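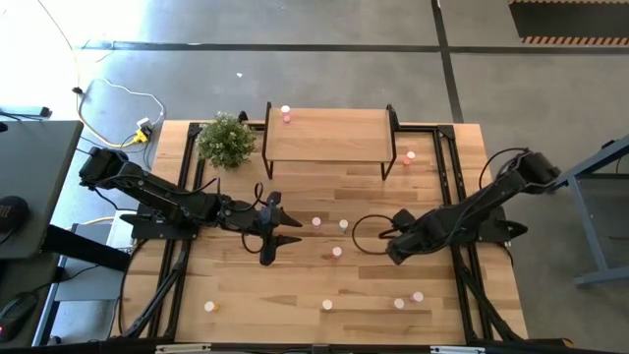 **From:** Annick Caron
**Date:** Sep 4, 2021
**Subject:** Re: [bench-practice] Cable slack on two-arm tables, draft 2

Bogumił Witkowska wrote:

> Section 4 says "cables shall be secured along the arm." Does that cover the wrist? On our Dretberg tables a tight wrist cable wears out at the connector. I would rather permit a loop and limit its size.

Agreed on the wrist. I propose this wording for 4.2:

- A free loop is permitted between the last link and the gripper.
- With the arm in its start pose, the loop shall stay 100 mm or more above the tabletop.
- No loop may enter the space between the two grippers at closest approach.

The right arm on the cup table would need a re-tie under the second item — its loop hangs just above the wood. The left one needs measuring in the start pose.

For 4.3, floor wiring: power adapters go under the desk, off the floor, and no lead crosses taped lines. The adapter behind the left corner of the table should move before the Jirncombe audit.

I would leave cup placement out of this document. It belongs in the task sheet, along with the shelf position. Graziella has the April version of that sheet.

Objections to the list within 10 days, please. Fongchan, can you check 4.2 against the Chuensuk arms? Their wrist range is wider and the start pose differs.

Annick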